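Summer research internship, worth it if you don't want a PhD?

mopsandpipettes
Sophomore here, biology major, and I need some outside opinions because my roommate and my mom are both useless on this (love them both). I got into the summer program at the Storkevov Institute, seven weeks, paid, you get put in a lab and give a talk at the end. I also have a standing offer to go back to the pharmacy where I worked last year, which pays more and is a short walk from my parents' house. I'm pretty sure I want to be a PA and not a researcher. Does a program like this do anything for me or am I taking a spot from somebody who wants it more?

gel_runner
Take it. You aren't stealing anything, they picked you! I did Storkevov between sophomore and junior year and went in thinking I'd be a dentist. I'm still going to be a dentist. But I learned how to read a paper without falling asleep, and my letter came from someone who watched me work every day, and you can't get that from a lecture with 424 people in it.

TannerOnTheBus
Going to disagree a little. What's the stipend now? When my sister did it they paid in two chunks and the second one didn't show up until after she'd moved out. She had to borrow rent. If money is tight at your house, the pharmacy is patient contact hours and PA schools care a lot about those. A summer of washing glassware isn't going to beat that.

gel_runner
It's not washing glassware. I ran my own samples by week two. And they fixed the pay thing, it's every other week now.

TannerOnTheBus
Okay, good to know. She did wash a lot of glassware though.

mopsandpipettes
Thank you both, this is already more than I got from the advising office. Tanner, money isn't desperate but it isn't nothing either. After housing I'd come out $500 behind the pharmacy job. Does anybody know how they match you with a lab? The form had me rank three and I only recognized one name on the list, Wolfram Sperling, because we used a chapter of his in genetics.

larkspur_9
I was in the Sperling lab! Long post coming, sorry in advance.

He's very nice and you will almost never see him. The person you'll deal with is Ankit Sandhu, who runs the day to day, and he's the reason I'd tell anyone to rank that lab first. He sits down with you on your first morning and asks what you want out of the summer, and he writes it down, and then in the last week he pulls out the same piece of paper and you go through it together. I cried a bit. Mine said "get less scared of asking stupid questions" and I think I'd asked every stupid question there was by then.
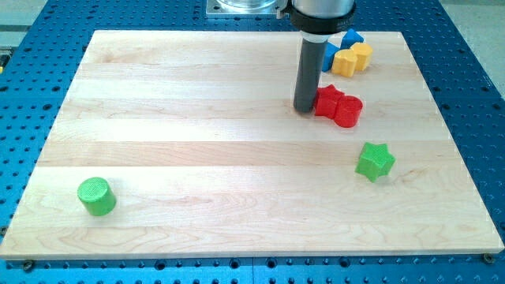

The matching is mostly done off your short essay, so don't waste it on how you've loved science since you were four. Say what you can do and what you'd like to try. They get a big pile of essays and somebody sorts them by interest before the labs ever see them, and if yours is vague you end up like that green block down at the lower left, off by yourself while the others are over on the right side of the board. That happened to a guy on my hall. He wrote a lovely page about curiosity and landed in a lab he hadn't ranked at all. He made the best of it but he'd wanted immunology and he got soil.

Also the dorm (Voß Hall) has no AC on the top floor. Ask for a low room. Bring a fan anyway.

soilguy_again
Hi, I'm pretty sure I'm the guy on your hall. Soil was great, thank you very much. I'm still in touch with that lab and I'm applying to grad school in it. So I'd say the opposite about the essay, being a bit open got me somewhere I'd never have picked.

larkspur_9
Oh my gosh, hi!! You complained until the Fourth of July!

soilguy_again
I complained until the field trip to Gudska. Then I was fine.

TannerOnTheBus
Still think OP should weigh the hours. Nobody's mentioned that she could do both, the pharmacy might take her for the weeks on either end. Mine was happy to have me for three weeks in August when everyone else was on vacation.

mopsandpipettes
I hadn't thought of splitting it, I'm going to call my manager tomorrow. larkspur, is the final talk as bad as it sounds? I get blotchy when I present.

larkspur_9
Ten minutes plus questions, and the audience is mostly other interns who are also blotchy. Some former interns come back for it and they're sweet. Ankit made me practice in front of the lab over and over until I was bored of it, which helped more than anything. There's a dinner after and the food is decent.

gel_runner
The dinner is at Dorkon's now, by the way. Get the dumplings.

mopsandpipettes
Update for anyone still reading: my manager said yes to three weeks in August, so I accepted the spot this afternoon. Put Sperling first. Put soil third, just in case. Buying a fan.

soilguy_again
Third is fair. Bring boots.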